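Staying With Us in Plestville: Your Questions

Updated January 5, 2018

We get a lot of mail from people planning their first trip to Plestville, and we love it, so please keep writing! These are the things travelers ask us most at the Histport Guesthouse, and if yours isn't covered, send us a note.

How do I get to you from the airport?
Take the Bestside bus, which leaves from the far end of the arrivals hall every 30 minutes, and ride it to Strobel Square. From there it's a short walk uphill (a bit longer with a heavy suitcase, I'm afraid). Ring the bell at 125 and somebody will come down.

I'm traveling alone. Will I feel out of place?
Not a bit. A good half of our guests come by themselves, and supper is at one long table, so you can chat the evening away or take your plate up to your room with a book - we never mind either way.

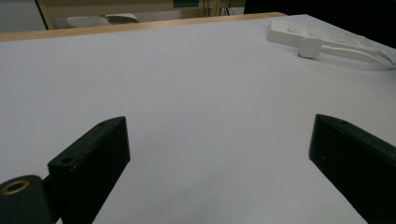
A white tabletop

What if my flight gets in very late?
Just let us know beforehand. The front door locks at eleven, but the keypad code is 2841 followed by your room number, and we'll leave your key on the hall shelf with a little something to eat if you've asked for it.

Can I charge my phone and camera in the room?
Of course. Every room has at least one outlet by the bed, and we keep extra power strips and a few adapters at the desk for anyone who needs one. Please bring them back when you leave, as we lose quite a few every summer.
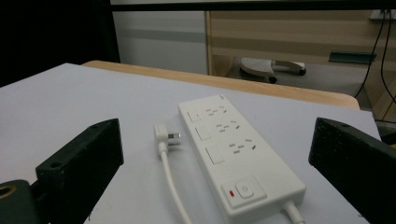

Power strip and white plug

When is the nicest time to visit?
We're partial to September, when the evenings are still warm and the ferry lines have gone back to normal. Summer is lively and fun too, but do book early!

Can I leave my bags after I check out?
Yes, until the evening of the day you leave, at no charge. If you're going off walking for longer, we can store a bag for up to 3 nights. Put your name and phone number on it and hand it to whoever is at the desk.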